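The Bench Budget, or What the Arms Cost After You Buy the Arms
From the November newsletter of the Denham shared automation workshop

Several members have asked when we are going to stop talking about the second bench and order it. The short reply is that the quotes came in, we read them, and then we went for a walk. The longer reply takes up the rest of this item.

For anyone who joined over the summer: bench one has two arms on a brown work surface, and its job at present is sorting small things onto and around a tray. The current curriculum is four plush toys and one orange-red vehicle.

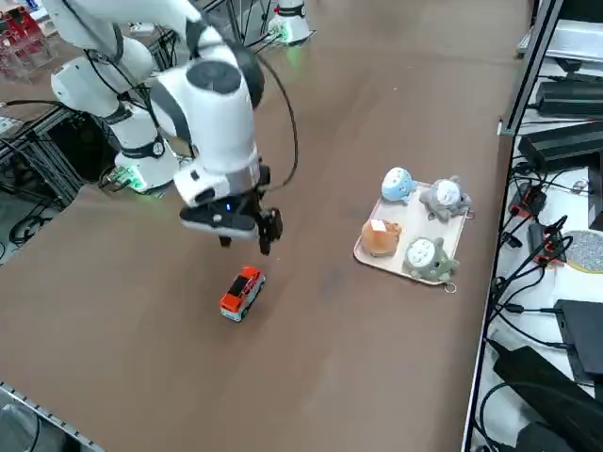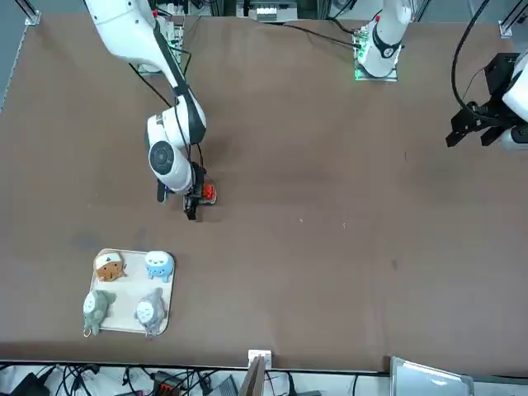
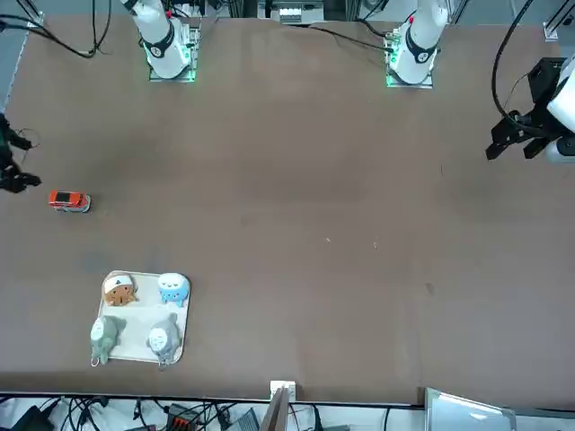 We get asked a lot why a bench that handles soft toys needs a budget line with a comma in it. It's a fair question, and we have been practicing a calm expression for it. The toys were the cheapest purchase this workshop has ever made and they were approved in one email. Everything else took longer.

What we asked for

We sent the same one-page request to two suppliers. It asked for a pair of arms matching the reach of the ones we have, two parallel grippers, a controller for each arm, mounting plates, and cables long enough to get from one end of the bench to the other without being pulled tight. We also asked for delivery to the door at the back, which has no step, and for a price that would still be true in the spring.

Morko answered first. Their quote was tidy and, on the first page, pleasantly low. The second page was where they kept the grippers. The third page was where they kept the mounting plates, the cable sets, the startup visit, and something called an integration allowance, which we rang up about. An integration allowance is money you set aside in case integration happens. We have asked for it to be itemized.

Hunt took longer and came back with one number for the lot. We liked that very much until we tried to find out what was in it. After 3 rounds of email we have established that it includes the arms, the grippers and the controllers, that it includes the plates if we take their plates, and that the table is our own affair. It also comes with a training day. We have already had one training day from another source, and those of us who attended still have the lanyard.

Once both quotes were laid out on the same sheet with the same rows, the gap between them came down to less than the price of a decent gripper. That took most of a Friday. If your own group is shopping, build the sheet before you send the request, and make the supplier fill in your rows. They will dislike it a little.

The things that weren't on anybody's quote

Bench one taught us where the money goes, mostly by having it go there. We went back through the receipts folder (an actual folder, with a coffee ring on it) and pulled out everything we bought in the months following the arms. Most of it was dull and all of it was necessary.

Framing came top. Arms have to be bolted to something and cameras have to hang from something, and aluminum rail is sold by the length and then again by the bracket. We budgeted for the lengths. The brackets, corner pieces and the special nuts that go in the slot added up to an amount we are choosing to call educational.

Cables were next. We bought them too short, then we bought them again, and then we bought the ties. For bench two there is a cable line in the budget from day one, and it is set at double what we think we need. If there's anything left over we will be astonished and will report it in these pages.

Then fingers. Gripper fingers are a wear part, in the same way that brake pads are, and the price of a spare set ought to be on the quote next to the price of the gripper. Neither supplier volunteered it. Ask for it in writing, and ask how long a replacement takes to arrive, which matters more. A bench waiting on fingers is a table.

We also paid for power. The original plan was to run everything off the outlets along the wall, and the original plan lasted until the electrician saw it. A new circuit for bench two has been priced already, and $600 of it is spoken for out of the building fund, so please don't anyone suggest a heater.

Finally, the surface. Ours is scuffed, and we've decided we can live with that. A replacement covering for bench one was in the draft budget and has been taken out again. Bench two will get the same kind as bench one, on the grounds that moving work between benches is easier when they match, and also on the grounds that we know what it costs.

New or used

Grakthorpe, who sell refurbished equipment, have a pair of arms on their list that would do. The price is a good deal kinder than either quote. We spent longer on this than on anything else, and the discussion was spirited in the way that discussions about used cars are.

In favor: the money, obviously. They could also ship before the end of the year, where both of the others are talking about spring in the tone people use for elections.

Against: the refurbished pair are an older revision, so the controllers differ from ours and the spares wouldn't be shared. One of the few pleasures of owning two of anything is robbing one to fix the other. The warranty is 91 days. We don't know how they arrived at 91, and it has bothered some of us more than the length. There's also the matter of software support, which for the older revision is described as "best effort." We have members who describe their own attendance that way.

The current leaning is to buy new arms and look at Grakthorpe for the parts that don't care how old they are. A refurbished equipment rack is still a rack. They have a couple listed, and a phone call has been promised for this month.

Lease?

Yes, we looked. Hunt will lease. Over the full term it comes to more than buying, and at the end of it you own a very thorough stack of invoices. It makes sense for a group that needs a bench for a single project with an end date. Ours is used for teaching, and the teaching shows no sign of ending. We've set it aside, though if the spring grant falls through it will be back on the table and we will all pretend to be seeing it for the first time.

How the timing works

People tend to think of the purchase as the finish, so a word about order. The circuit goes in first. The frame and table go up next and get checked for wobble by our heaviest member, who has agreed to this. Only then do the arms come. Last time we did it the other way around, and two large cartons spent weeks serving as a place to put coats.

Allow for a stretch after installation when nothing useful comes out of the bench at all. Somebody has to set the positions, work out where the two arms can reach without introducing themselves to each other, and fix whatever was plugged in backward. On bench one that took roughly 2 months of evenings. We had told the sponsors it would take a weekend. The new schedule has an honest number in it and the sponsors have been shown the new schedule.

The running costs need a line as well, every year, whether or not anything breaks. Ours covers fingers, cables, one service visit, and a small sum for objects. The objects line gets laughed at in every meeting and then overspent. Soft things, hard things, shiny things, things with wheels: a bench that only ever handles the same handful gets very good at that handful. If you have small, clean, unloved items at home, the donation box is by the back door. Nothing with batteries, please, and nothing that sings.

Where that leaves us

Morko has been asked to hold their price and to explain the allowance. Hunt has been asked for the same quote without the training day. Both replies are due before the next meeting, and the comparison sheet is pinned up beside the sink for anyone who'd like to check the arithmetic. There is a pencil on a string. Corrections in pencil are welcome, and corrections in marker will be treated as a donation toward a new sheet.

If you can't make the meeting and have strong feelings about leasing, leave a note in the tray under the sheet before 6 p.m. on the night. Notes about the coffee go in the other tray.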